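Comparing Two Grippers on a Low-Cost Arm for Color Sorting

Project report, Kirstin Leckie
Robotics elective, Prirkside

1. Background

The course gave each student one small tabletop arm and a free choice of topic. I wanted to find out whether the gripper that comes with the Avari kit was holding back my sorting results, or whether the trouble was in the controller. In the first practice runs the arm missed a lot of cubes, and I couldn't tell which part to blame.

The job itself is simple. Small red and blue cubes have to end up on plates that match their color. A person does this without thinking, but the arm has to get its position right to within a few millimeters, close on a cube without pushing it away, and let go without knocking over the ones that are already there.

2. Setup

The arm is driven by hobby servos and stands on a perforated board. I ran all tests on the same table with the same plates, because an early change of plate threw off the heights and cost me an afternoon.

I compared two grippers:

Gripper A is the stock one. Both fingers are flat and smooth and they close in parallel.

Gripper B is a design I drew in Flunel and printed at school. The fingers are a little narrower, with a shallow groove on the inside. It mounts on the same bracket, so swapping takes a screwdriver and a few minutes.

For control I used the kit's own board first and then the Kalniņš controller, which sends smaller position steps to the servos. That made four combinations. The speed setting stayed the same for all of them.

3. Method

A trial was one attempt to pick up one cube and put it down on the right plate. I counted it as a success only if the cube ended up fully inside the rim of the correct plate. A dropped cube was a failure even if it rolled somewhere useful.

I ran 1,968 trials in April. Of these, 1,252 were with the stock gripper and the rest with the printed one. The numbers are uneven because the first version of gripper B cracked at the screw holes and I had to wait for a new print. I threw out 107 further attempts that were stopped by a loose cable or a frozen program, and they aren't in the total.

4. Results

The printed gripper did better with both controllers. The difference was largest when cubes were touching each other. The stock fingers are wide enough that they often landed on top of the neighboring cube, and then the servo strained until I stopped it.

The Kalniņš controller helped less than I expected. Movements looked smoother and the arm overshot less, but the number of successful picks only went up a little. Where it did make a difference was in putting cubes down. With the stock board the arm jerked slightly on release – enough to turn a cube or push it into the next one.
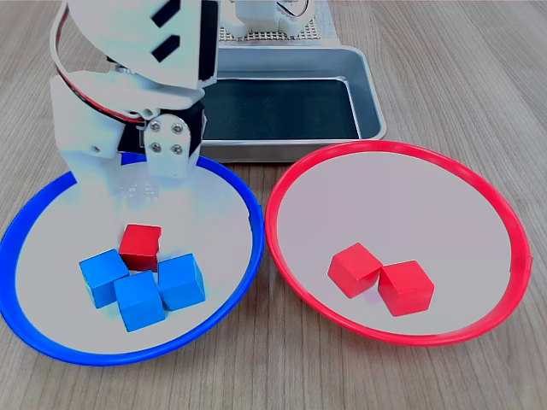 Of all the failed trials, 563 were what I called contact failures, meaning that a finger touched a cube in the wrong place before closing. I had guessed that slipping would be the main problem, and I designed the groove for that reason. Looking at my notes now, I think the narrower fingers did most of the work. I should have tested narrow fingers without a groove as well, but I ran out of time.

Cubes close to the rim of a plate were hard for every combination. The fingers come down at a slight angle and one of them hits the rim first.

5. What I would change

A camera above the table would be the next step. I set the target positions by hand, so some of the contact failures are probably my own measuring errors and have nothing to do with the gripper. I would also print gripper B with thicker walls at the screw holes from the start.

The servo at the wrist got warm in long sessions and its zero position drifted. I recalibrated every hour, but I didn't write down how large the drift was. Anyone who takes over the arm next term should log it.

The finger drawings and the trial sheets are in the class folder under my name. The second version of the drawing is the one to print.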